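Piling first, arguments later: the Iturra building at basement level

Thaís Bastos has been on the Iturra site since the hoardings went up. As project engineer for Sostatix, she is responsible for the foundations and the two basement levels of what will be a laboratory and office building for Skornis.

The plot is 40 metres wide at the street and narrows towards the railway. "The shape decided the method," she says. "There was no room for an open excavation with battered sides, so we went to a secant wall on all four boundaries." The wall uses 158 piles, alternating soft and hard, with a reinforced capping beam along the top.

Groundwater was the main concern. The gravel layer under the site drains towards the river, and the neighbouring buildings stand on shallow footings. "We could lower the water inside the wall. Outside it, we had to leave it where it was." Monitoring points on the party walls are read every Tuesday, and the figures go to the owners the same day.

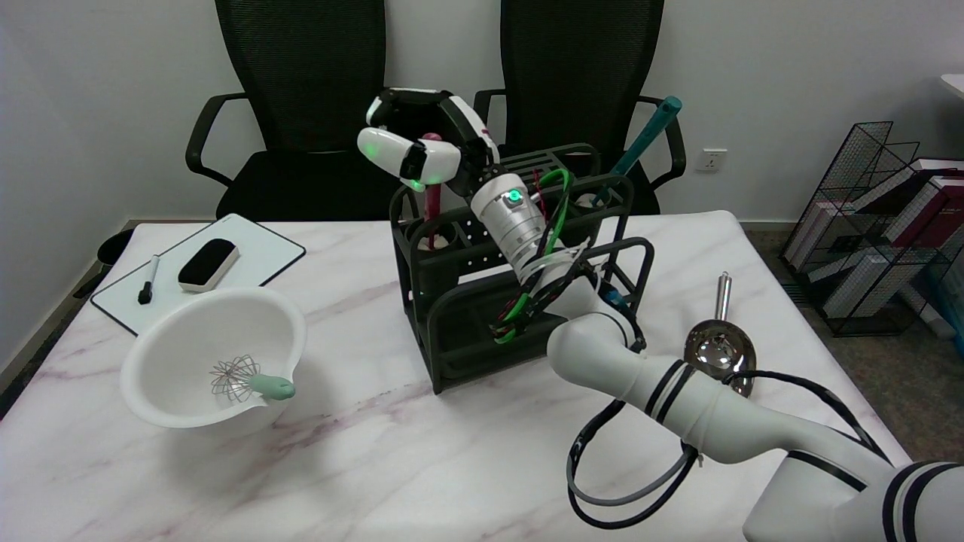 A utensil rack on a marble-patterned table, with handles in pink-red and teal.

The basement slab was cast in two pours, with a joint along the line of the lift cores. Bastos would have preferred one. "The plant could supply it, but the street could not take the lorries. The permit stopped deliveries at four in the afternoon." In all, 1051 cubic metres of concrete went into the slab.

The steel frame comes next, supplied by Sumard in lengths that can be lifted straight off the trailer. Temporary props in the lower basement stay in until the ground floor is complete and can carry the load between the walls.

Asked what she would change, she mentions the drainage sump – it was moved after the reinforcement had been detailed, and the drawings had to be reissued. "It cost us nine working days. The new position is better for maintenance, I will give them that."

The tower crane is due in August.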